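Cutting fruit for a crowd without the mess

Reading time: 2 minutes
Last updated: 6 August 2024

Most of the mess with fruit comes from doing everything at once. Get the plates out first, before any knife comes near the table, and give each fruit its own. Juice from a melon will soften anything it sits against, and a ripe banana passes its smell on to whatever is next to it.

Wash everything whole, including fruit you are going to peel. The knife carries dirt from the skin into the flesh. Dry it with a clean tea towel so it doesn't roll about when you cut. 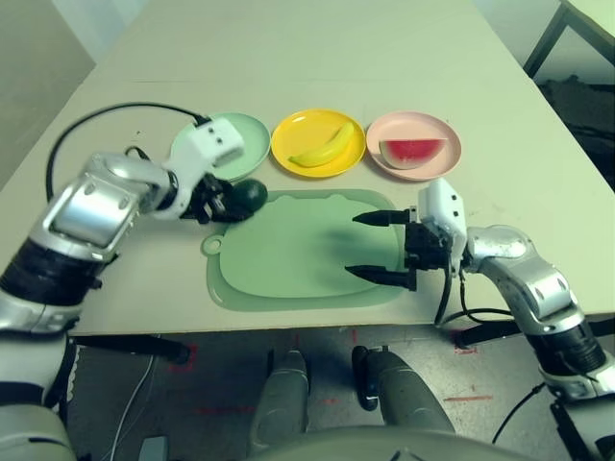
Plates go at the back of the table and the board goes in front, close to you. You then cut towards the middle of the board and lift the pieces straight over, with no dripping across your sleeves. Different colours help if children are fetching things for you – banana on the yellow plate, watermelon on the pink one, and the green one for whatever comes next. A board with a raised rim is worth having for melon. Tip the juice into a glass every so often, or it will run over the side when you pick the board up.

Work from dry to wet. Bananas first, then apples and pears, then oranges, and melon last. That way you only need to wipe the board between fruits and can leave the proper wash until the end.

Leave bananas in their skins until people are sitting down. Avocados should stay whole too. If you have to cut one early, keep the stone in the half you aren't using, rub the flesh with lime and press cling film right on to it.

Plastic boards want hot water and washing-up liquid straight after use. Stand them on edge to dry, or hang them up if there is a hole for it. Once the cuts are deep enough to catch a fingernail, buy a new one.

Related tips
Getting berry stains out of a tablecloth
Which fruit to keep out of the fridge
Sharpening a small kitchen knife
Freezing bananas in slices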